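What dark marble does in a working kitchen

Stone yards sell it on colour. Its performance depends on mineral content, pore structure and finish, and those are rarely on the tag.

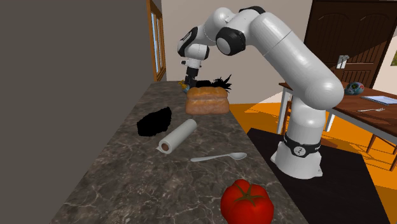 The name on the slab

The stone trade uses the word marble loosely. In geological terms, marble is limestone or dolomite that has been recrystallised by heat and pressure. In a showroom it can mean any carbonate stone that takes a polish, including limestones that were never metamorphosed, and now and then a serpentinite. Dark browns and greys with white veins are a common case. Many are fine-grained limestones coloured by clay or organic matter, with fractures that later filled with clean calcite. The body and the veins are then close to the same mineral, but differ in crystal size, and they wear differently.

For a buyer the distinction matters less than the chemistry. Calcite sits at 3 on the Mohs scale. Quartz sits at 7, and the quartz in ordinary household grit is enough to scratch any calcite surface. Calcite also dissolves in weak acid. Vinegar, lemon juice, wine, tomato and some bathroom cleaners will all do it, and a sealer applied below the surface has no bearing on the reaction.

Guoqing Qian runs the test bench at Phí, a stone workshop in Plilgate that cuts for kitchen fitters and restores old floors. He keeps offcuts from each slab that goes through the saw and tests them before the edges are profiled.

"People ask whether it's sealed," Qian says. "I'd like them to ask what it's made of first. A sealed limestone is still limestone."

Etching and staining

Two kinds of damage get lumped together. A stain is foreign material inside the pores: oil, dye, rust. It darkens or colours the stone, and the polish over it is usually intact. An etch is a loss of stone. Acid takes the top few microns off the calcite crystals, the surface no longer reflects light evenly, and a dull patch is left. On pale stone an etch can be hard to find without side lighting. On dark stone it reads as a pale grey mark and is visible from across the room.

The test for telling them apart takes a torch. Held low, almost parallel to the surface, it will show an etch as a break in the reflection. A stain shows no break. If both are present, which is common with red wine and salad dressing, the stain is drawn out first and the surface is refinished afterwards.

Gloss meters put a figure on it. Phí measures at a 60 degree angle, and one dark limestone that came through in August read 69 gloss units off the polishing line. Qian put a few drops of white vinegar on an offcut, left it under a watch glass for ten minutes, rinsed and dried it, and took the reading again. It had fallen far enough that the mark could be found with the lights off and the blinds half open. A second offcut, treated with a penetrating sealer two days earlier, gave the same result to within the error of the instrument.

What a sealer does

Most sealers sold for stone benchtops are impregnators. The active ingredient is a silane, a siloxane or a fluoropolymer, carried in water or solvent. The carrier takes it into the pores, then evaporates, and what remains lines the pore walls and raises the contact angle of any liquid that arrives later. Water beads. Oil beads too if the chemistry is fluorinated, and much less if it is not. The pores stay open to vapour, so moisture already in the slab can leave.

This buys time. A spill that would have soaked in within a minute may sit on the surface for an hour. It does not stop absorption outright, and it does not cover the calcite at the surface.

Skovia, whose solvent-based impregnator is the one Phí applies by default, states coverage by stone type on the drum. Qian ignores the table and works from absorption. An offcut is dried in the oven to constant weight, soaked, surface-dried with a damp cloth and weighed again. One piece of the August limestone went in at 485 grams and showed so little gain that he recommended no sealer at all for the body of the stone. The veins were a different matter. Along two of them the calcite fill had small open seams, and a drop of dyed oil placed on the seam travelled along it.

Over-application is the more frequent fault on dense stone. When the pores will not accept the product, it cures on the surface as a smeary film that picks up fingerprints. The film is usually blamed on the stone. It comes off with the solvent the sealer was carried in, or with more of the same sealer used as a solvent and wiped away promptly.

Topical coatings are a separate class. Polyurethane, epoxy and polyester films do protect calcite from acid, for as long as they are unbroken. They also scratch and can yellow, and they change how the stone feels under the hand. Repairs mean stripping back to bare stone. Some fabricators offer a factory-applied film with a warranty, and the warranty conditions on hot cookware deserve a careful read.

Polished or honed

Finish is the one variable a buyer fully controls. A polished surface is taken through successively finer abrasives and then finished chemically, often with oxalic acid, which reacts with the calcite to produce a tight, glossy skin. A honed surface is stopped earlier, usually somewhere between 220 and 400 grit.

Honed stone etches exactly as readily as polished stone. The difference is contrast. With little gloss to lose, the dull patch has little to stand out against. The price is colour: a honed dark stone looks greyer and flatter, and the white veining recedes. Colour-enhancing sealers restore part of the depth, and wear off unevenly in front of the sink.

Hằng Lục, who buys for the importer Restetti, says that dark stone for kitchens is now ordered honed far more often than it was when she started, and that brushed or leathered finishes are catching up. Leathering uses abrasive brushes that cut soft areas a little lower than hard ones. The texture hides marks well. It also holds flour.

"We send two samples of the same slab, one honed and one polished, and tell them to leave both beside the stove for a fortnight," Lục says. "The order that comes back is often not the one they had in mind."

Slabs, resin and mesh

Nearly all dark veined slabs reach the port already treated. Veins are planes of weakness, and a slab that has survived the gang saw may not survive the truck. The factory dries it, floods the face with epoxy under vacuum, bonds fibreglass mesh to the back, and polishes after the resin has cured. The practice is ordinary and does no harm indoors. It has three consequences on the bench.

The first is that the resin stops at the cut edge. An edge profiled in the workshop exposes fresh stone, which may absorb more than the face and look lighter. The second is heat. Epoxy fills soften well below the temperature of a pan off the burner, and a fill that has softened once can sit proud or sunken afterwards. The third is ultraviolet light. Epoxy ambers, so a resined slab does not belong on an outdoor barbecue bench.

Long runs need attention to joins. Restetti's stock list for the season has 151 dark slabs on it, and few are long enough to do an island in one piece once the defects are cut around. Matching a vein across a join means buying consecutive slabs from the same block, which are numbered in sequence at the saw. Lots 151 and 153 will not do if 152 went to another customer. Lục advises asking for the bundle photographs before paying a deposit.

Overhangs are the other structural question. A 20 mm slab with veins running parallel to the cabinet edge should be given less unsupported overhang than one with the veins running across it. Fitters generally work to a fixed rule without looking at the direction. Qian marks the weak direction on the back in wax pencil, and asks for steel under any cut-out where a vein passes through a corner.

Upkeep

Routine cleaning calls for warm water and a pH-neutral detergent, then a dry cloth. Spray cleaners sold for limescale are acids and will etch on contact. Bleach is alkaline and leaves calcite alone, but can lighten stones that owe their colour to organic matter.

Oil stains respond to a poultice. Calcium carbonate powder or plain kaolin is mixed with acetone to the consistency of peanut butter, spread past the edges of the stain, covered with plastic film and left for a day. The film is then pierced and the paste allowed to dry fully before it is scraped off with something soft. Old stains can need three or four rounds. Acetone is highly flammable, so pilot lights and burners must be off and the windows open. It should be kept away from resin-filled areas, where a detergent-based poultice is slower but safer.

Light etches on polished calcite can be worked out by hand with a marble polishing powder and a damp felt pad. The area should be treated wider than the mark and feathered. On honed stone an abrasive pad matched to the original grit will do the job, provided the original grit is known. Phí writes it on the invoice, along with the absorption result and the sealer batch.

Resealing intervals printed on labels are a poor guide. A teaspoon of water left on the surface for fifteen minutes gives a direct answer. If the stone darkens underneath, it is taking up water and can be resealed once dry. The test should be run in several places, including beside the sink and directly on a vein.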